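Semeniuk Workshop Releases Build Files for Jullura, a Two-Arm Paper Folding Rig

FOR IMMEDIATE RELEASE
2025-06-23

The Semeniuk shared workshop has released the full build files for Jullura, a two-arm tabletop rig for folding and holding sheet paper. The release covers printable parts, wiring diagrams, a bill of materials, the control software and the assembly notes kept during the build. All files can be downloaded without registration.

Jullura was designed and assembled by members on the workshop's own benches, using the printers, drill press and soldering stations open to anyone with a standard membership. No parts were sent out for machining. The structural components print on a machine with a bed 22 cm on a side, and the longest single print runs 12 hours at the recommended settings.

The project began as a test of whether hobby-grade servos could handle thin, flexible material. Rigid blocks and cups are easy targets for small arms. Paper bends under its own weight, slides on smooth surfaces and changes shape as soon as one edge is lifted. The design notes treat this as a grip problem first and a motion problem second, and most of the revisions recorded in the files concern the fingers.

The release contains the fifth revision of the finger. Earlier versions were solid and added too much weight at the end of the arm, which caused visible sag at full reach. The current part has recessed pockets on its top face, with thin ribs carrying the load between them. A ridged rubber pad is fixed to each inner surface. The ridges run across the pad, and the pad is seated in a shallow channel so that it can be replaced with a small screwdriver and a drop of contact adhesive. Both arms use the same finger, in left and right versions, so one set of spares covers the whole rig.

Control is handled by Akirix, a software package written for the project and included in the download. Akirix reads joint positions from both arms, limits closing force at the fingers and records each run to a plain text log. Motion can be taught by hand guiding or entered as a list of positions. The software has been tested on two laptops and one single-board computer. It does not require a graphics card or a network connection once installed.

Widen, the second software module, handles the clearance between the arms. With two grippers operating over one sheet, the fingers of one arm regularly pass close to the housing of the other. Widen checks the planned path of each gripper against the current position of the other and opens the spacing when the distance falls below a set limit. The default limit is 40 mm. It can be lowered for close work, such as one arm steadying a sheet while the other closes on a fold, but the notes advise doing this at reduced speed and only after both arms have been calibrated.

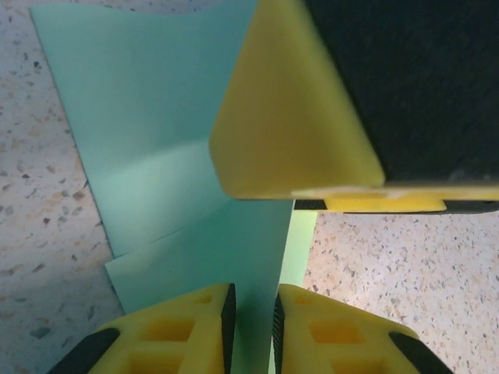 Calibration takes the most time of any step in the assembly notes. Each arm is zeroed separately, then the pair is checked against a printed target taped to the work surface. The target is included as a PDF and must be printed at full scale. Builders who skip the paired check should expect one arm to arrive off its mark, enough to miss a folded edge.

Known limits are listed in the release. The rig handles single sheets and light card. It does not separate stacked sheets reliably, and glossy stock slips in the pads at low closing force. Sheets with a strong curl should be flattened before use. Servo temperature should be checked during long sessions, and the notes recommend a rest period after up to 40 minutes of continuous operation.

The rig runs from a bench supply rated for 12 V. A fused distribution board is specified, and the wiring diagrams show a separate cutoff switch for each arm. Builders working in shared rooms should mount both switches on the front edge of the bench, within reach of a seated operator.

Printed parts can be made in any color. PLA is acceptable for the base brackets and covers. PETG is recommended for the fingers and for any part that clamps to a servo horn.

An updated set of files is planned for October. It will add a revised wrist mount with a cable channel and a shorter calibration routine. Fault reports and part corrections can be submitted through the contact form on the Semeniuk workshop site. Reports should state the finger revision, the servo model and the Akirix version in use, and should attach the run log where one exists.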